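Pomutia: a word list for cloth, folds and creases

Home | Files | Issues | Wiki | Releases

Last updated: November

Pomutia is a list of everyday words and short phrases for what cloth does when people wear it, drop it, fold it or forget it. It has 1,292 entries. The main language is English as it is spoken in and near Skendthorpe, with Czech equivalents where we could find one that a normal person would say. It was started by Marcela Šimek and Osian Sayce as a help for translating old household letters, and it grew from there.

What is inside

The file entries.tsv has one entry on each line. The columns are headword, part of speech, short meaning, example sentence, Czech equivalent, speaker code and note. The file speakers.tsv describes the 39 people who gave us words. Names are removed, and age is given only by decade. The encoding is UTF-8 everywhere. Please do not open the files in a spreadsheet program and save them again, it will damage the letters š, ř and ů.
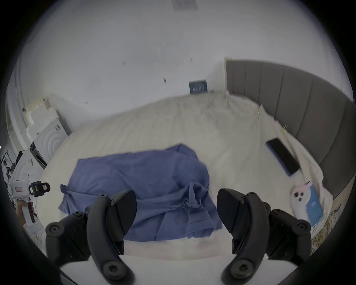

The largest group of entries is tagged HEAP, for cloth that is lying without order. English speakers use more words here than I expected: crumpled, rumpled, scrunched, balled up, in a wad. The difference between them is often small and the speakers do not agree with each other. For the blue garment on the white sheet, with its lower part twisted almost into a knot, Osian would say "scrunched" and I would say "bunched". Both words are in the list, and the note column points from one to the other. We did not try to decide who is right.

The second group is FOLD, for creases made on purpose, as in ironing and packing. The third is HANG. It is still thin, and the Czech column there is half empty.

How the words were collected

We had long conversations with the speakers, mostly in their kitchens. Osian made the English notes and I made the Czech ones. After each visit we typed the words the same evening, before we could forget the tone. There are roughly 3,000 paper slips behind the list, many of them repeating the same word. Scans of the slips are not included, as the handwriting contains private matters of the families.

Spoken labels and written labels are kept apart. A word which a person reads aloud from a care label has the tag READ, and a word from free speech has the tag SAID. Phrases from notices and printed signs have the tag SIGN. These are few, but learners ask for them often, especially the polite forms of "do not".

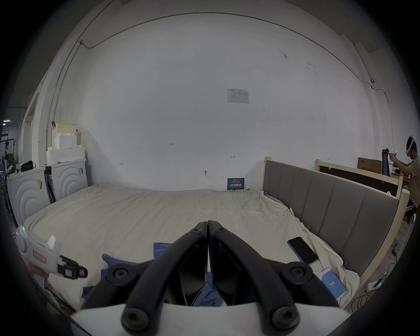
Notice with a printed table; under it, a blue sign reading 请勿触碰 ("please do not touch").

Known problems

- Version 2 changed the speaker codes. Codes from the first version will not match.
- "Ruck" and "ruckle" are mixed in some example sentences.
- The word "fernum" was removed. It was only the name of a shop, Fernum, and I had understood it wrongly.
- Verbs are missing their past forms when the speaker did not use one.

Use and credit

You may copy and change the list for any purpose. If you publish something with it, please write "Pomutia word list, Šimek and Sayce". Corrections are welcome in Issues. Write the headword first and then the place where you heard the word. The sorting script, Ruddock, is kept in a separate folder and has its own README.

Shares: 2 | Comments: 39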